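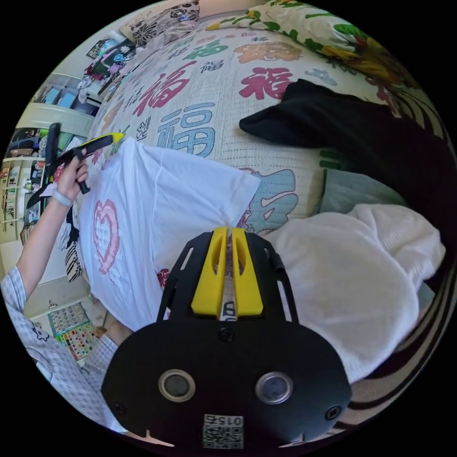

主题：Re: [衣物整理] 床面叠衣流程，第二版草稿

发件人：Blair Ogilvie
收件人：衣物整理讨论列表
时间：上午

各位：

第二版草稿看过了，意见按条目写在下面，引文只保留需要讨论的部分。

Takumi Morikawa 写道：
> 1. 开始之前床面须清空，枕头、靠垫一律移走，床单换成素色。
> 2. 衣物按材质分堆，先叠毛巾，再叠 T 恤，深色衣物放在最后。
> 3. T 恤统一折成长方形，有印花的一面朝内。
> 4. 叠好的成品直接放回床面右侧，等全部完成后一次入柜。
> 5. 附 Zirulden 分隔盒的尺寸，抽屉内宽 718 毫米，请核对。

关于第 1 条。不同意一律清空。枕头和靠垫放在床头一侧，不占叠衣的区域，移走以后还要找地方放，多一道工序。开头附的照片里，花卉图案的枕头和黑白图案的靠垫都在床头那一端，中间部分照样能用。床单换素色也没有必要。照片里的床罩是米白底，上面有红、蓝、橙、绿几种颜色的大“福”字，白色 T 恤放上去轮廓是清楚的。花色床面唯一的麻烦是小件，袜子和浅色手帕容易漏看，建议在条文里单独写一句：小件先集中到一个浅盘里，不直接散放在床面上。

关于第 2 条。分堆的原则没有问题，顺序建议调整。毛巾蓬松，叠好以后仍然偏高，先叠出来会一直占着位置，后面的衣服容易碰倒它。我的顺序是先 T 恤，再深色衣物，毛巾最后。毛巾没轮到之前堆在一侧即可，不必摊开，也不要压在别的衣服上面。深色衣物与白毛巾相接的地方容易沾绒毛，两者之间至少留一掌宽。照片里黑色那件紧挨着白毛巾摊开，正好是草稿应当写明要避免的摆法。

关于第 3 条。印花朝内我反对。柜里白 T 恤多的时候，靠印花辨认最快，比如照片里那件带粉色圆点心形轮廓的，图案朝外放，不翻动就能找到。胶印图案怕互相粘连，可以另作说明：夏季存放时两件之间垫一张薄纸。折法本身建议写成以下步骤：
（一）衣服正面朝下铺平，从领口向下摆抹平一次；
（二）左右两侧各向中线折入，袖子回折，不超出折边；
（三）下摆向上折三分之一，再折一次；
（四）翻面，印花朝上，检查领口是否平整。
团成一团的衣服先提起两肩抖开，再进入步骤（一）。半折状态的一律拆开重来，在旧折痕上修正，成品宽度很难一致。

关于第 4 条。放回床面右侧可以，前提是右侧没有待叠的堆。如果毛巾已经堆在右边，成品就改放床尾。草稿里最好画一张分区示意图，标明待叠区、操作区和成品区，文字说明反而容易产生歧义。每摞不超过 5 件，再高就会歪。

关于第 5 条。718 毫米是抽屉内宽，我这边量到的数值相同。不过 Zirulden 的盒子外宽 164 毫米，并排四个之后剩 62 毫米，放不下第五个。余下的空隙可以竖放腰带或卷好的袜子，不建议用纸板填死。Kolov 的盒子我没有实物，深度 100 毫米这个数请有货的人再量一次，量内壁，不要量外沿。

另有两处文字问题：草稿里“叠”与“折”混用，建议动作用“折”，整个流程用“叠”；“毛巾”和“浴巾”也请统一。

第三版请在 9 月内发到列表，我来合并修改。

Blair Ogilvie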